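Materials and Finishes, Week 5 handout: Stone, brick and the bits in between

Hi all. These are my notes from the lecture, tidied up a little, with the stuff I skipped when the projector died put back in. Read them before the tute on Saturday (yes, I know, sorry, the makeup class) and bring your sample sheet.

Where we got to last week: we'd finished with timber and I'd started ranting about the word "marble". I'll pick up from there.

In the trade, "marble" gets slapped on almost anything that takes a polish. To a geologist it's a much narrower thing: limestone or dolomite that has been cooked and squeezed until the calcite or dolomite recrystallises. That's why a fresh break looks sugary. The veins are usually impurities, so clay, iron oxides, graphite, that sort of thing, either smeared out during all that squeezing or carried into fractures later on and left there. A vein can be perfectly sound or it can be a plane of weakness, and you can't always tell by eye. Tap it. A dull sound is a reason to ask more questions.

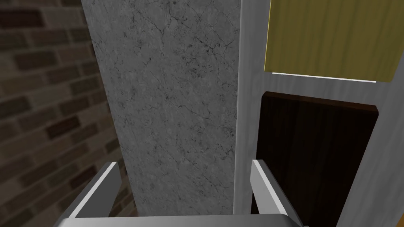

Now, acid. Calcite reacts with acids, even weak ones, and this is the bit my own kitchen taught me. Lemon juice, vinegar, wine, most bathroom descalers. What you get is an etch, a dull patch where the polish has gone, and people will ring you up and call it a stain. It's a different problem! A stain is something soaked in, and you might draw it out with a poultice. An etch is missing surface and has to be rehoned or repolished. Sealers help with stains. They do very little for etching, and please put that in writing to your client.

Brick is the opposite kind of creature. It's fired clay, so acid doesn't bother it much, but water moves through it and brings salts along for the ride. The white fuzz you see on new walls is efflorescence. Dry brush it first. If you go straight in with the hose you can dissolve the salts and send them back inside, and then you'll be back in a month with the same brush and a grumpier client.

Colour in brick comes mostly from iron in the clay and how much oxygen was in the kiln. Plenty of oxygen gives you the reds. Starve the kiln and you head toward browns and blue-blacks. Mortar colour matters way more than students expect, too. Change the joint from pale grey to charcoal and the whole wall reads differently from across the road, so always ask for a sample panel with the real mortar in it.

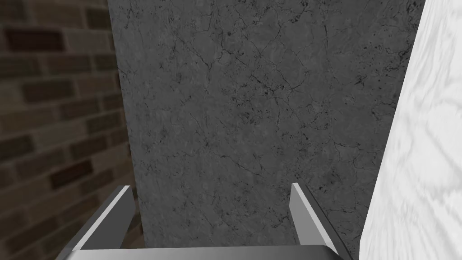
Junctions, then. We spent a while on the Jomdale library foyer, where stone meets brick at an inside corner. The first drawing showed the two butted hard together. Don't do that. Brick grows slightly over its life as it takes up moisture, and stone panels move with temperature, so the two want a soft joint between them. Ours ended up 11 mm with a backing rod and a non-staining sealant. Ordinary silicone can bleed oils into pale stone and leave a picture-frame edge you'll never get out.

The Kaijage reading is the one about panel fixings. Skim the first 2 sections and slow down when it gets to anchors. The Pikel supplier notes are optional, but the slab tolerances table is worth keeping somewhere handy.
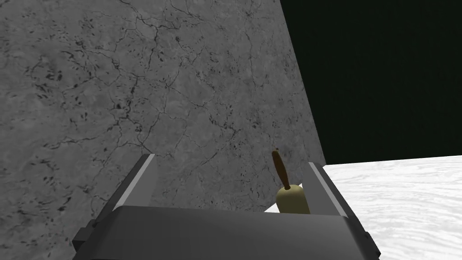

Grey stone texture with fine dark veining.

For the tute: choose one wall on campus and write more than 200 words on how its materials meet at a corner, top or base. Sketch the joint at a sensible scale. The Cliden building is fair game, but half of you did it last time, so maybe wander a bit further.

Sample sheets go in the tray by my door, with your tute group on the back.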